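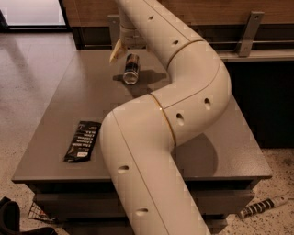
Can on its side, black packet next to it, on the grey cabinet.

The Cabinet Top: a May clear-out in pictures

Every home seems to have one flat surface that collects everything, and ours is the top of the grey cabinet. I love it! It's the right height for putting things down as you come in, it's wide enough to be useful, and by the end of any week it tells you pretty much what we've been eating, drinking and meaning to post. This page is my little gallery of it, started in May when Johannes Lekota and I moved into the flat at Tretow and promised each other we'd keep at least one surface clear. (We haven't.)

The idea came from Fedir Tymoshchuk, who kept a similar page on the old Edutier noticeboard and photographed his hall shelf for the best part of a year. His ran to 236 entries before he moved house, and I read the whole lot over two evenings with a pot of tea. Mine is going to be much shorter, but I've caught the bug all the same.

A few notes on this first one, which went up at teatime:

The can. Dark, with a lovely bright silver rim, and lying down — cans on this cabinet never seem to stay upright for long. I'm very fond of the shadow stretching off to the right of it. All our cans go in the blue recycling bag under the sink, and the bag goes down to Briggs at the end of the lane when it's full. They take bottles and foil there too, so it's worth saving up for one good trip.

The packet. Flat, black, lying at a slant, with tiny white print that I'd need my reading glasses for. Packets are the harder half of any clear-out. The kitchen bin gets most of them, but there's a soft plastics box by the door at Brukby and I've started keeping a paper bag on a hook for those. Check the back for the symbol before you drop anything in, as the foil-lined sort usually can't go.

The top itself. I do like a plain grey surface for this kind of thing. It gets a wipe with a damp cloth and a drop of washing-up liquid, then a dry tea towel straight after, and that's all the care it ever has. I once bought a special spray for it and it only left streaks!

Still to sort out for the gallery: the drawer with some 13 takeaway menus in it, and Johannes's jar of buttons, which he swears holds 3000. I'd like to do the windowsill as well, once the seedlings have gone outside. If you've got a cabinet top of your own, do send me a picture — the messier the better, and captions are very welcome.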